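Saturday, Lema footbridge, bearing replacement

Checked the jacking numbers again before lunch. Awuor Rugemalira had 400 kN per jack at the east abutment and I now get the same, once the handrail weight goes in. My earlier figure left it out.
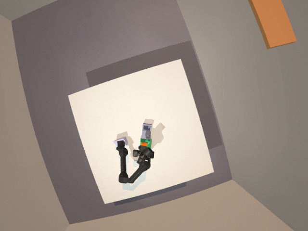 Pier 2 still needs a look. Irkeck's drawing shows a 19 mm gap at the expansion joint, but the site sheet says 17. Asked Cundel to measure it again with the deck in shade – no reply yet.

Shim plates are on order from Limier. Don't release the lift plan until the gap is settled.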